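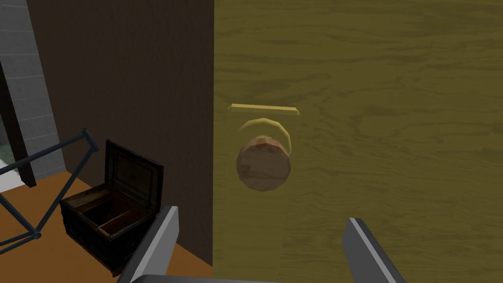
Simulation Laboratory, Flurkonham: Working Diary, October

Second day of the gripper and controller comparison

The morning session opened at 8.40 with the door scene loaded and both controllers available. The purpose of the day was to complete the comparison between the standard parallel gripper and the Rotent model with the longer fingers, and to establish whether the Panura controller offers any advantage over our existing one during the final approach to the handle. No hardware was used. All trials were carried out in simulation, and the entries below should be read with that limitation in mind.

Snædís Þórarinsdóttir prepared the trial list the previous evening. It provides for 176 approaches to the doorknob, divided equally between the two controllers, with the starting position of the base varied slightly each time. The list was followed without alteration until the mid-morning break. After the break it was agreed that the shallowest approach angles should be moved to the end, as they take the longest to reset and were delaying everything else.

The knob remains a difficult target. It is round, it stands well out from the door, and the fingers have little to settle against once they have closed on it. With the existing controller the wrist tended to begin its turn before the grip was fully established, and the fingers slid forward over the face of the knob. The Panura controller waits for the contact force to level off before it allows the wrist to move. This costs time on every trial, and the difference is plain to anyone watching the two logs side by side. Slipping was noticeably less frequent, however, and we are content to accept the slower figure for the present.

Finger length was considered next. The longer fingers reach the knob with the arm less extended, which keeps the elbow away from the limit of its travel. They also flex more in the contact model, and the setting for this was copied from the supplier's sheet without being checked. Eskil Amundsen has undertaken to measure the flex on the bench sample. Until that has been done, the finger results are to be marked provisional in the shared record.

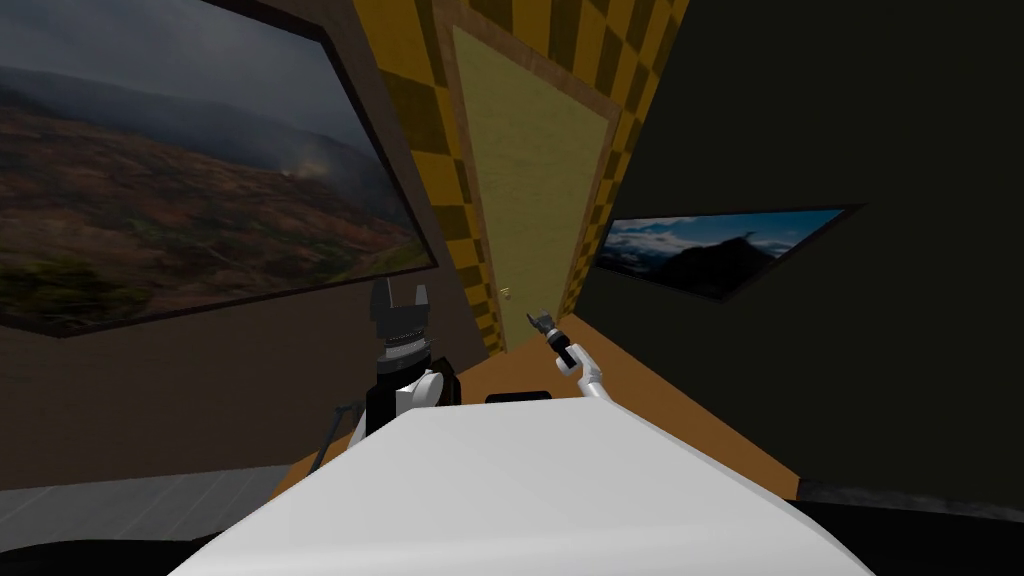
The afternoon was given over to the position of the camera. The view from above the body is useful for driving towards the door, but it gives a poor account of depth once the arm is raised, and the operator must judge the last part of the movement largely by experience. The wrist view is better for closing the fingers and of very little help in finding the door in the first place. Our earlier practice of asking the operator to choose one view at the start of a trial now seems unwise. A switch between the two was added to the left pedal at 14.15 and worked as intended, apart from a short pause on each change which we have not yet traced.

Two trials were lost to this pause and were repeated. A third was stopped when the Ravn physics engine reported that the wrist and the door occupied the same space. The log has been kept, and the fault will be reported to the group that maintains our copy of the engine. It has occurred before with the time step at its present value, and halving the step is the obvious remedy, though it would lengthen the overnight run considerably.

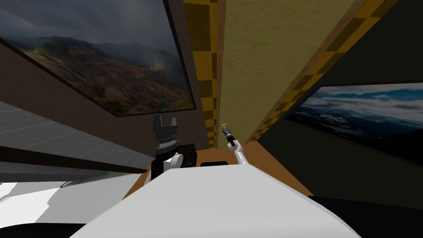

Two-arm trials had been planned for tomorrow but were brought forward, as the list was nearly finished by 15.30. The present arrangement moves both arms from a single command queue, and the question is whether one arm can hold its pose steadily while the other does the work. The results are mixed. When the left arm is parked it drifts by a small amount, which matters chiefly because of what stands beside it: the black box on the tabletop is directly to the right of the left gripper, and with the fingers spread open there is not much room for error. Dr Þórarinsdóttir proposes parking the left arm with its fingers closed. Mr Amundsen would prefer to correct the drift itself, and has asked for one day to look into the gain settings before any change is made to the parking pose. This was agreed.

The overnight run was started at 17.50. It comprises 1,300 unattended approaches using the Panura controller only, with the time step left unchanged so that the results may be compared with those already held. The previous run of this size filled the scratch disk, and the older logs were therefore moved to the archive beforehand.

Matters carried forward: the flex measurement; the pause when changing views; the wording of the supplier query, which is to be sent by noon.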